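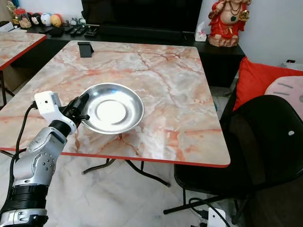
I want to know if any machine out there can clear a table yet, and I mean clear it, plates picked up and taken to the kitchen. We eat in the living room at folding tables, and after dinner it's always me walking the dishes back. My brother-in-law keeps telling me this is a solved problem. So start with the easy version: one steel plate, round, kind of shallow, raised rim, nothing else near it except an empty phone stand at the back of the table. Could an arm do that every night without me babysitting it? And what about a full table for six, with glasses and half-eaten rice? I've got $2,000 put aside and I'd rather not blow it on a toy. I did look at the Prosavora page, but it's all words like "effortless" and I couldn't find a price.

Posted by **Wanting Hao**

## Till Seidel

Short version, one dish yes, dinner for six no.

Longer version: I've been messing with a small arm at home since December (a Skemeck, bought used, $644 plus a gripper I had to replace). Rims are your friend! A gripper does well with a thin edge it can pinch from the side, so that rimmed steel kind is about as good as it gets. Flat china with hardly any lip is awful, and mine chases it across the table. Shiny stuff is a pain too, because the camera sees lamps and glare where you see a bowl. I moved a lamp and got a lot fewer misses.

What you really want is the walk to the kitchen, and a bolted-down arm can't do that. You'd need wheels under it, and then you're way past your budget. The cheapest one I'd trust was $2,901 and that was for the base alone, no arm.

If you do try it, practice on one empty dish in the middle of the table, and get the left rim grip working before you bother with anything else: 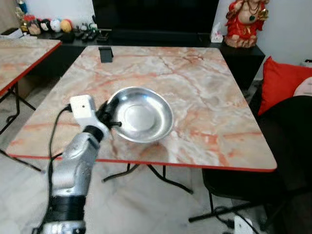
## Bernd Hinrichs

Just buy a cart. I have 2 of them. Everything goes on the cart, cart goes to the kitchen, done before any robot finishes thinking about the first plate.

## Finn Kuhlmann

Till's right about the rims but I think he's too gloomy on the rest. We run an arm at the Zallitz shop that moves metal trays off a bench all day and it hardly ever drops one. Catch is that every tray is the same and they all land in the same spot. Your dinner table changes every night, and leftover rice slides when the dish tips. Scrape first, stack by hand, and let a machine do the one boring repeat motion if you want to play with it. I'd hang on to the money for another year or so and see what the wheeled ones cost by then.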